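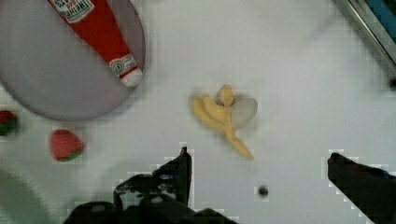
PLAY FOOD AND KITCHEN TABLE CHECK
Catterall Play Library, set 231
Checked by Palesa Van Wyk, 9 August 2020

1. Small parts. Pull on every leaf, flap and stem. Nothing should come away.
OK. Both strawberries pulled at the leafy top, no movement. Orange half OK.

2. Seams and stuffing. Press along each seam and look for gaps or loose thread.
OK, with a note. The banana gets the most wear where the peel flaps meet at the base, and that is where the last one split in May.
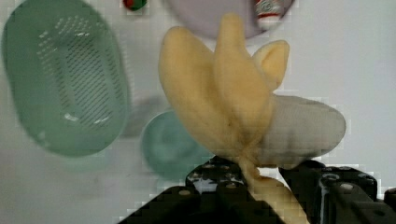
Check that spot each time the set comes back. If a fingertip goes into the seam, take the banana out and log it on form 772.

3. Bottles. Cap must not turn by hand. Label flat, no lifted corners.
Ketchup: cap tight, label OK. Wipe down before it goes back in the box.

4. Bowls, plate and cup. Run a thumb around each rim for chips and rough spots.
OK. No chips found on the blue or teal pieces.

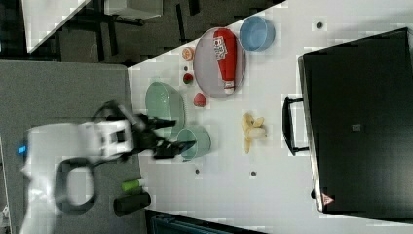

Rims were also checked for bite marks. A few shallow ones, nothing sharp. Leave in use.

5. Pan and spatula. Handle firm, no flaking on the cooking surface, slots clean.
Pan OK. Spatula slots need a brush, there was dried paint in 2 of them last time.

6. Colander and mug. Holes clear, mug handle sound.

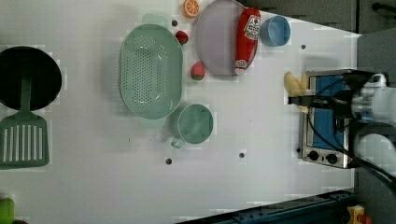 Colander OK. Mug handle OK, but do not stack the mug inside the colander for storage, it jams.

7. Table. Surface clean, edges smooth, no wobble.
Wobble at one leg. Tighten before next use.

Result: pass, table leg to be fixed. Copy to the Grudovia Road branch.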